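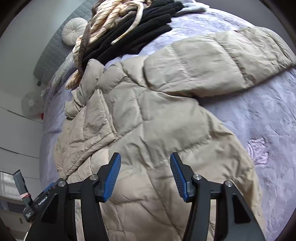 Quilted padding

Quilted padding is a textile construction in which a soft filling is held between two layers of fabric by lines of stitching. It is used in outdoor jackets, vests, bed covers, sleeping bags and some kinds of slippers. The stitching divides the surface into closed spaces, which are called panels, chambers or boxes, and it prevents the filling from moving to the lowest part of the article. In everyday speech a padded jacket is called a puffer jacket, and a padded bed cover is called a comforter.

Contents
Construction
Filling
Seams and puckering
Folding and storage
Care
Regional names
See also

Construction

The outer layer is called the shell and the inner layer is called the lining. In jackets the shell is commonly a thin and closely woven synthetic fabric. In bed covers cotton is more usual, although synthetic shells are also sold. Both layers must be woven closely enough that the filling does not come out through them. When a feather does come out it is recommended to pull it back from the other side and to rub the fabric, so that the small hole closes.

There are two main methods of joining the layers. In the stitched-through method the shell and the lining are sewn directly together. This is simple and cheap, but there is almost no filling along the seam and the warmth is lost there. In the box-wall method a narrow strip of fabric stands between the layers, and the filling keeps its thickness up to the seam. Jackets for city use are mostly stitched through. The Waterard pattern, which was made for heavy bed covers, uses box walls in the center and stitched-through seams only at the border.

Filling

The filling can be down, feathers, polyester fiber, wool or a mixture. Down is light and can be pressed into a small volume, but it loses its thickness when it becomes wet. Polyester fiber dries faster and is easier to wash at home. Wool is heavier and was the usual filling in the Grindell district before synthetic fibers became common.

The weight of the filling is given in grams, either for the whole article or for one square meter. The summer cover sold under the name Stitero has 80 grams per square meter, the spring cover has 175 and the winter cover has 200. The difference between the last two is difficult to feel by hand.
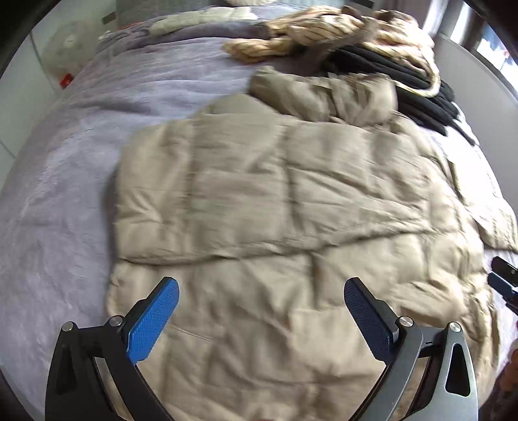

Seams and puckering

When a thick filling is sewn down, the fabric near the thread becomes shorter than the fabric in the middle of the panel. The extra fabric forms small wrinkles which are called puckers. A moderate amount of puckering is normal and is not considered a defect. Very deep puckers on one seam only can mean that the thread tension was too high.

The form of the panels has an influence on how the article bends. Long horizontal panels bend easily in one direction and are therefore suitable for sleeves. Rectangular panels are more usual in bed covers, where the article must lie flat.

Folding and storage

Padded articles are difficult to fold because the air inside resists. The usual way for a jacket is to close the zipper, lay the jacket on a bed with the front side down, bring both sleeves over the back and then fold from the hem toward the collar. The air should be pressed out slowly with the forearm. A bed is more practical than a table, as the sleeves do not slip over the side. Other clothes are better folded first and the padded ones last, so that the padded ones can be put on top of the pile.

The Pellegrini fold is a variant in which the jacket is rolled into its own hood. It takes less space, but it leaves strong creases and is recommended only for travel.

For long storage a loose cotton bag is preferred. Vacuum bags save much space, but down which stays compressed for a whole summer may not recover fully.

Care

Most padded articles with synthetic filling can be washed in a machine on a gentle program. The instructions on the label should be followed in every case. Drying must be complete, including the inside of the panels, and this can need several cycles at low heat. Lumps are opened by hand between the cycles.

Regional names

The textile glossary of the Grindell museum has 1,404 entries, and a considerable number of them concern padded bedding. Several words are used there for both a coat and a cover, and the meaning must be understood from the sentence.

See also

Blanket
Comforter
Down
Fleece
Puffer jacket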